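Unit 4 handout: Packing soft bags
Course: Stockroom and Parcel Basics (Florner site)

Read this before the March practical. Bring the handout with you – the item codes are on the back of the Borell sheet.

## Terms

- **Soft bag**: any cloth bag with no frame and no stiff base. It takes the shape of what is in it.
- **Block item**: a boxed item with flat sides and square corners.
- **Staging tray**: a shallow tray where items wait before they are packed.

## Order of work

1. Put the staging tray next to the bag, long side parallel to the front edge of the table.
2. Open the mouth of the bag fully and push the sides down. You should be able to see the bottom seam.
3. Set the block item in flat, widest face down.
4. Pull the fabric up evenly on both sides.
5. Bring the straps up last. A strap caught under the box means starting again.

Do not drop the item in from above. Corners catch the lining, and the Purkska bags tear at the side seam first.

## Load limits

| Bag | Max. items | Max. weight |
|---|---|---|
| Purkska small | 15 | 2 kg |
| Demirtaş tote | 20 | 4 kg |

Weight counts before number. One heavy box can use up the limit by itself.

## Position of the box

A low box goes in the middle with the cloth bunched loosely around it. Leave the strap hanging toward you until the box is settled.
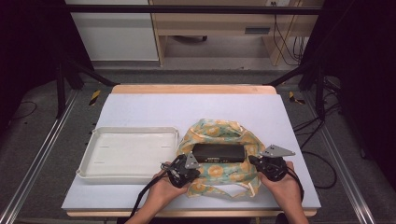 Beril Yalçınkaya: I would do the straps before the sides on the Demirtaş tote. They are long, and if you leave them to step 5 they end up under the box half the time.

Either order is accepted in the practical for the tote. For the small bag, keep to the list.

## For next time

Pack order 715 on paper: list the items in the order they go in. You have 40 minutes at the start of class.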